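Jiltoda runs the returns hall for a group of catering suppliers out of a building in Starkmont. Bowls, tubs, trays and lids come back from canteens, are washed, checked, sorted and sent out again. Until last February every piece was picked off the belt by hand. Now two sorting cells, supplied by Sandach, take the front half of the line, and the staff have been moved behind them.

Zuzana Michalík, the shift lead, has worked in the hall since before the washers were replaced. She describes the old arrangement in terms of reach. "You stood at the belt and turned. Left for bowls, right for tubs, behind you for rejects. By two in the afternoon your shoulder told you which products we had most of."

The cells handle 400 pieces an hour between them on a mixed load. Michalík says the number matters less to her than the mix. "Give them one product and they run all day. Give them nested bowls, or anything shiny, and somebody has to be close by."

Glossy surfaces are the main source of stops. Mohit Kashyap, who maintains the cells, explains that a reflection moves when the viewpoint moves, so an edge can be placed where there is no edge. The first fix was to change the lamps. The second was to have staff demonstrate picks with a hand-held gripper, so that the software had examples of how a person approaches a curved wall. "We had written rules for this," he says. "The rules assumed you could see the rim. People go in close, lose sight of most of the object and still get hold of it."

The demonstrations are done on paid time, in blocks no longer than an hour. That limit was negotiated by Blažena Charvát, the staff representative, along with a clause on what the recordings may be used for. They cannot be used to set individual pick targets. "It was the first question everyone asked me," she says. "It took two drafts before the answer was in writing."

No jobs were cut when the cells went in, although three temporary contracts were not renewed. Charvát counts those as losses. The company does not. The remaining pickers were retrained for inspection and cell recovery, and the pay grade for recovery work is one step higher. Inspection stayed on the old grade – a point she intends to raise again.

Michalík is satisfied with the physical side and less so with the pace. Stops come in clusters, and between them there is little to do but watch. "The old job was tiring. This one is waiting, then hurrying. I would like us to rotate more often than we do."
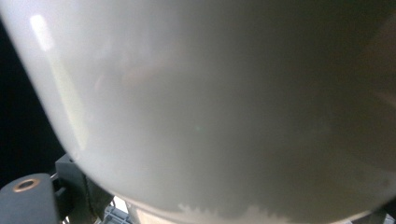 Who decides when a cell goes back into service after a stop?

The operator on recovery duty restarts it after clearing the piece. If the same fault comes back within the shift, maintenance has to release the cell.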